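Subject: Re: [potluck-list] plates, again, and the August supper
From: Meifang Cheng
Date: 13th January

On Thursday night, Dissanayake wrote:
> I'm all for going back to real dishes but has anyone thought about
> who washes them? Last August we had 57 people and three sinks, one
> of which drains when it feels like it. I'd also like to know what
> we're doing about the plates themselves. The ones in the hall
> cupboard are a mix of four or five sets and half of them are too
> small for anybody over the age of ten. Can we settle on one kind
> before I start asking around for prices?

Hi all,

Okay, I've read this whole thread twice now (with coffee, and then with more coffee) and I want to answer Dissanayake's question before we wander off into tablecloths again. Yes, I've thought about the washing! I did the washing last August, along with Skutov and his very patient daughter, and we were out of there before ten. It was fine. The slow sink is only slow if you let rice go down it, so we need a scrape bucket next to it, a big one with a lid, and somebody standing there being a little bit bossy about it. I'm happy to be bossy.

What took forever was the drying. We had two racks and a heap of damp towels, and by the end people were leaning wet plates against the wall, against the toaster, against each other. If we could borrow the long racks from the church on Collow Street again I think we'd save a good half hour. Does anybody still have the phone number over there? I had it on a sticky note and the sticky note is gone. 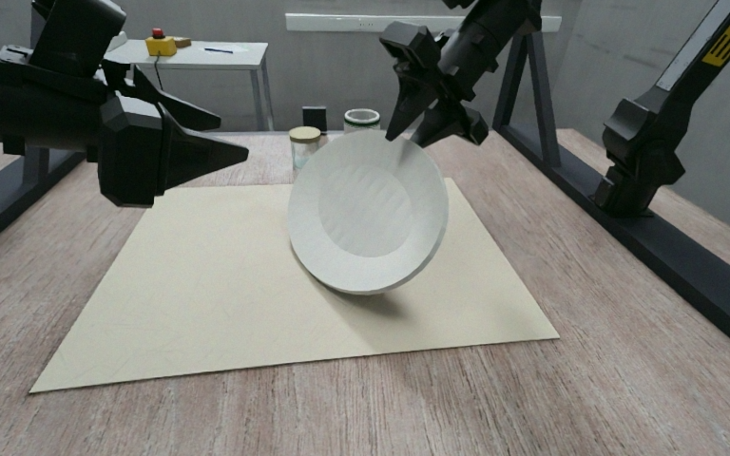 About which plates to get, I'm firmly on the side of one set, all the same, and I'd like us to stop adding odds and ends from our own kitchens (I know, I'm as guilty as anyone, those brown ones with the chips are mine). My grandmother used to feed the whole street off mismatched china and it looked lovely, but she never had to stack it in a cupboard with a sticking door. What I'd vote for is a plain white one with a wide flat rim and a dip in the middle, like the plate in the picture, shallow enough for a slice of pie but with enough of a well to keep the bean juice away from the cornbread. The wide rim gives you somewhere to put your thumb, too, when you're coming down those porch steps in the dark with a drink in the other hand. Completely flat dinner plates are no good for our crowd. We are a saucy bunch.

On numbers, I'd say buy a few more than we had guests last time. Plates break, and cousins turn up. The restaurant supply place out past the fairgrounds had white ones at $2 each when I stopped in before Christmas, sold in boxes, and the man said he'd hold some if we called ahead. We have $155 left in the supper envelope after paying for the tent, so we could do it without passing the hat. I did not ask him about bowls. I'm scared to bring up bowls on this list after what happened with the chili.

Forks: we have plenty. Knives: we have almost 19 that match and a drawer full that don't, and I really don't think anyone cares. Serving spoons are the thing we always run out of, so please, please write your name on masking tape and stick it on the handle when you bring yours. I still have a slotted one with a green handle from two summers ago and it's a good spoon and I'd feel bad keeping it much longer.

As for the old plates, I'd offer them to whoever wants them first and take the leftovers to the thrift store. The little ones could stay for the kids' table. Skutov says he'd take the blue ones for his porch, and I think he should have them, he's eaten off them often enough.

Could people let me know by the end of the month if they hate any of this? If I don't hear anything I'll drive out and get the boxes, though I'd love a second pair of arms for the loading, and a trunk bigger than mine.

Oh, and the answer on the peach cobbler is yes, I'm making it, but only if somebody else does the ice cream this time. I can't do another drive across town with a melting cooler in my lap.

Meifang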